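2021-03-23, Vellik, Eintrag zu den Tischaufbauten

Vormittags Auswertung der Läufe von Freitag fertig gemacht. 900 Episoden im Trainingssatz, davon 349 mit Kabel im Arbeitsraum. Genau die machen Ärger: Die Policy plant den Weg zum Laptop sauber, solange das Kabel rechts oben bleibt. Liegt eine Schlaufe näher an der Tischmitte, kommt der Greifpunkt gern auf dem Kabel heraus statt an der Laptopkante. Den Effekt hatten wir im Januar schon, damals auf die Kalibrierung geschoben. Die habe ich heute nachgemessen, sie passt.

Ditte Eskildsen meint, es liegt an der Segmentierung. Dünne schwarze Strukturen auf Braun fallen beim Herunterskalieren teilweise weg, und was übrig bleibt, wird dem nächsten größeren Objekt zugeschlagen. Klingt plausibel. Habe die Masken in Litell mit voller Auflösung neu gerechnet, dauert deutlich länger, das Kabel ist aber durchgehend erkannt.
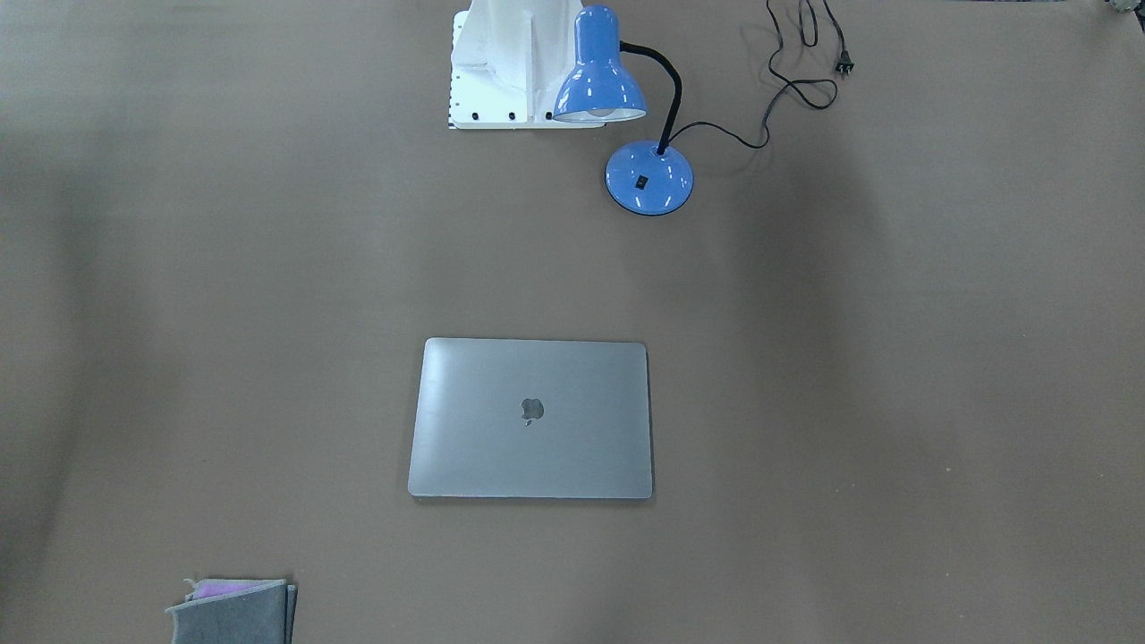

Danach 20 Durchläufe mit den neuen Masken, Startpose immer gleich, Aufgabe »Laptop zum linken Rand schieben«. In 4 Fällen Abbruch durch die Kraftschwelle, der Rest durchgelaufen. Mit den alten Masken waren die Abbrüche häufiger, die genaue Zahl steht im Protokoll von Freitag, muss ich noch übertragen. Vergleich ist ohnehin nur bedingt brauchbar, Freitag lief noch die alte Schwelle.

Zweites Problem: Glanz. Der Lampenschirm ist blau lackiert und spiegelt, der Laptopdeckel auch, nur weicher. Tiefenwerte am Schirm springen von Bild zu Bild. Für die Schiebeaufgabe egal, für »Lampe umsetzen« nicht. Am Fuß ist es etwas besser, dort auch nur auf der Vorderseite. Mediane über mehrere Bilder bringen etwas, kosten aber Takt.

Der gefaltete graue Stoff wird in der Objektliste weiter als zwei Objekte geführt, vermutlich wegen des rosa-lila Streifens dazwischen. Habe das vorerst so gelassen und in den Labels als »Stoff a/b« vermerkt. Bitte nicht zusammenlegen, bevor die Auswertung durch ist.

Offen:
Kraftschwelle in MacBrayne und Stallar angleichen
Freitagszahlen nachtragen
Läufe mit Kabel quer über den Deckel
Ditte fragen, ob die alten Masken gelöscht werden können, Platte ist fast voll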